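Aus der Werkstatt: Bremsbeläge und Bremsbacken richtig zurückgeben

Seit Juli nehmen wir an der Theke in der Halle Plundari auch gebrauchte Bremsenteile an, und seitdem landet im Rückgabekorb vieles durcheinander. Deshalb ein paar Zeilen dazu, was wohin gehört und wie die Teile bei uns ankommen sollten.

Zuerst die Unterscheidung, nach der am häufigsten gefragt wird. Ein Bremsbelag gehört zur Scheibenbremse. Er ist ein flacher Block mit Trägerplatte und sitzt im Sattel. Eine Bremsbacke gehört zur Trommelbremse. Sie ist gebogen wie eine Sichel, der Reibbelag liegt auf der Außenseite, innen verläuft der Metallsteg. Viele Kleinwagen haben vorn Scheiben und hinten Trommeln, und wer beide Achsen an einem Nachmittag macht, hat am Ende beides auf der Werkbank liegen. Bitte vor dem Abgeben trennen.

Beläge kommen in die blaue Schale, Backen in die rote. Das gilt an der Theke und ebenso an den Arbeitsplätzen hinten. Wer eigene Behälter mitbringt, kann nehmen, was er hat, solange die beiden Sorten nicht zusammen in einer Tüte stecken. Federn, Haltestifte und Verschleißanzeiger bitte abnehmen und in die Dose für Kleinteile geben. Bei Backen bleibt der Handbremshebel dran, falls er vernietet ist. Ist er nur eingehängt, bitte aushängen.

Zum Säubern: nicht mit Druckluft ausblasen. Bremsstaub gehört nicht in die Hallenluft, auch nicht kurz vor Feierabend bei offenem Tor. Bremsenreiniger und ein Lappen genügen, der Lappen kommt danach in die Blechtonne mit Deckel. Verölte Teile bitte getrennt in einen Beutel legen und an der Theke Bescheid sagen. Das betrifft vor allem Backen, bei denen der Radbremszylinder undicht war.

Abgeholt wird das Material von der Firma Kılıçarslan, sobald 700 Kilogramm zusammengekommen sind. Im ersten Monat sind wir auf 60 Kilogramm gekommen, es wird also noch dauern. Lose Reibbeläge, die sich von der Trägerplatte gelöst haben, nimmt die Firma nicht mit. Die sammeln wir in einem eigenen Eimer neben der Waage.

Noch ein Wort zu Teilen, die vielleicht wieder eingebaut werden sollen. Wir geben keine gebrauchten Bremsenteile aus, auch nicht, wenn der Belag noch dick aussieht. Wer die eigenen Teile nach einer Kontrolle wieder montieren will, legt sie so ab, dass klar bleibt, was links und was rechts war und was innen und was außen saß. Ein Streifen Kreppband mit Beschriftung auf der Rückseite reicht. Auf der Reibfläche hat Klebeband nichts verloren. Gewechselt wird immer achsweise.

Im Regal bei Planis, also im Gang hinter der Hebebühne, liegen jetzt 26 neue Matten für die Tische. Sie sind zum Unterlegen bei sauberen Arbeiten gedacht. Wer mit Fett oder Bremsflüssigkeit arbeitet, nimmt bitte weiter die Blechwannen. Bremsflüssigkeit greift Lack an, und auch aus den Matten bekommen wir sie schlecht wieder heraus.

Der Kurs Prorier zur Trommelbremse läuft im Herbst wieder. Mitzubringen sind Handschuhe und eine Schutzbrille, Federzangen sind vorhanden. Anmelden kann man sich an der Theke oder über die Liste am Eingang. 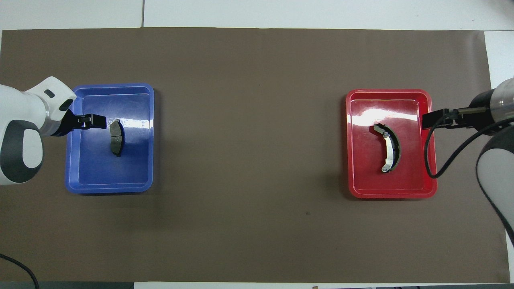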